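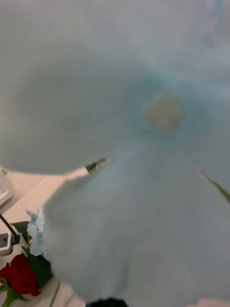 Blue, large size. Ruffled petals, tan center, sepal or bit of stem at the gap between petals.

28/07/2024
Job 1038, Irnusholm lobby and dining room. Artificial stems, sort and re-dress.

Continuing from the previous page. The stock from the dining room is unpacked and on the shelves by the sink. The delivery note says 182 stems and I have no reason to doubt it, but the note does not separate roses from fillers, so it is no use for planning the arrangements. Begoñe Casado has asked for a list by color and head size. I am making it as I go and it will be on the clipboard, not in this book.

Blue

The large blue is a broad trumpet form with a ruffled edge. The color is powdery, a little stronger toward the middle, with a slightly deeper blue around the throat. I compared the large heads against the Selter color card from last October. They sit between two chips, closer to the paler one. I have written both chip numbers on the card envelope. If we reorder, order one stem first and check it in the lobby, where the light is much warmer than in here.

The small light blue has crinkled, clustered petals and is close to the large one in color. Close enough to use both in one vase. They were bought as separate lines and I had expected to keep them apart, so this saves a vase.

Petal edges: some of the large blues had taken a set from being packed head down. Steam from the kettle at arm's length relaxed most of them. Hold the stem level, turn slowly, stop when the edge starts to move. Do not press the ruffle flat with the fingers while it is warm. I did this on one and it now has a crease across the upper petal that will not come out. That one goes to the back of an arrangement.

Some sepals were pushed up into the gaps between petals. They can be eased back with the blunt end of a skewer. On a head that will be seen from one side only, leave it. A bit of dark green showing at the gap looks right.

Red

The roses are in better condition than the blues. Long pale green stems, a tight crimson head. The problem with them is the foliage. The leaf sprigs on this line are pushed onto pegs on the stem with no adhesive, and they come away as soon as two stems are pulled apart. At unpacking there were leaves in the bottom of every carton. I had been putting them back on one by one and stopped, as they came off again at the next handling.

Revised order of work:

1. Take all foliage off the rose stems and lay it out on the white table.
2. Wipe the bare stem. Dry cloth first, damp only if there is a mark.
3. Set the curve of the stem by hand. Work from the base up.
4. Refit foliage last, with adhesive, at the position wanted for that vase.

Step 3 was previously after step 4 and that was where we lost most of the leaves. Bending the stem opens the peg and the sprig drops.
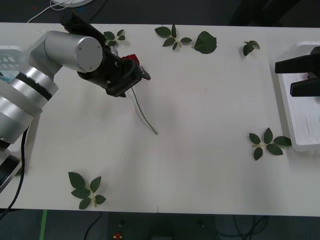 Rose stem with the foliage off. Sprigs and a single leaf laid out on the table, tray at right.

Foliage types as found. There is more variety than the Selter sheet shows:

— five-leaflet sprig on a thin stem, the standard one
— fuller sprig, leaflets spread in a fan, short stem
— small cluster, two or three leaves
— single broad leaf, rounded, darker than the rest

All are deep green with a serrated edge and from normal viewing distance they pass as one plant. The single broad leaf is the exception. Next to a standard sprig it reads as a different green. It may be from an older batch, or it may be a full sprig that has lost its other leaves, I can't tell from the break. Use these low down, near the vase rim, where they are in shade anyway.

The fan sprigs are the most useful. One of them hides a bare peg and a good length of stem. Reserve for the front of the dining room vases.

Spread the pieces out on the table with clear space between them. In a heap the serrated edges catch on each other and picking one up brings three. The shallow white tray is for pieces that have been checked and are ready to fit. Anything still on the table has not been checked. Please keep to this, I went through one lot twice because the two had been mixed.

Adhesive

Tried two methods on offcuts before touching the real stems.

Lerix clear, one drop in the socket: holds after 20 minutes. It leaves a shine on the stem if there is any excess, and wiping spreads the shine. Apply with a pin, not from the nozzle. With a pin there is no visible residue.

Hyun stem tape, half width, two turns: holds at once and can be undone. Slightly thicker than I would like and the green is darker than the stem. Fine under a fan sprig, visible under a standard one.

Decision: Lerix for standard sprigs and small clusters, Hyun tape for fan sprigs. The tape allows the fan sprigs to be moved on site, and I expect to be asked to move them. The single broad leaves have very little to glue to. Tape.

I pulled on the Lerix joints the next time I passed the bench and the sprig bent before the joint moved. That is good enough for a dining room.

Stem lengths

The dining room vases take 21 cm below the rim. The roses are well over that and have to be cut or folded back. Begoñe prefers folding so that the stems can be used again in a taller vase. I agree for the roses. The wire will take one fold without trouble, but a second fold at the same place weakens it, so mark the fold with a pencil line before bending and do it once. The small blues do not need shortening. The large blues will be cut, as the stem is too thick to fold inside that neck.

Cutting: side cutters, not the floral scissors. The scissors have a notch in them from the last time somebody used them on wire. New pair requested, and I have put a strip of red tape on the handles of the old ones.

Arrangement trial

Put one mixed vase together to see how the heads sit. Large blue at the front left, small blues low, rose above and behind. The large blue takes over completely. It is so much wider than anything else that the rose looks like a leftover. Moved the blue lower and turned it to face outward, with foliage tight under the petals. Better. The tan center needs to face the viewer. Turned away, the bloom loses its shape and becomes a pale patch.

Second version without any rose, large and small blue only with dark green underneath. I prefer this for the lobby. Begoñe wants the red in there because of the chairs. We will make one of each and take both to Irnusholm.

Open items

— list by color and head size: blues done, reds half done, fillers not started
— ask Selter whether foliage is sold separately for the rose line, and in which green
— more Lerix, current tube will not last to the end of the roses
— dust covers for finished vases. The thin bags cling to the ruffled petals and drag them down. Need something stiffer, or a box with dividers
— vases themselves not washed yet
— the creased blue: set aside on the window sill, do not put back with the good ones

Left the foliage out on the table for the morning. Table not to be wiped until the checked pieces are in the tray and the tray has been moved to the shelf.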